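1/4 I've been thinking about my gran's mending lately, and how she'd sit by the back window with a tin of odd buttons and the radio on low, putting other people's clothes right.

2/4 She charged next to nothing, bless her, and she'd still be fretting over a hem long after you'd told her it was lovely! 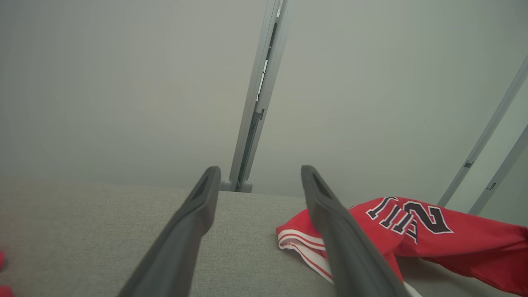

Fabric, my weakness

3/4 So this April I finally started learning properly, and my first hem took me 4 evenings (gran would have unpicked it).

4/4 Anyone else come to sewing late? Do tell me.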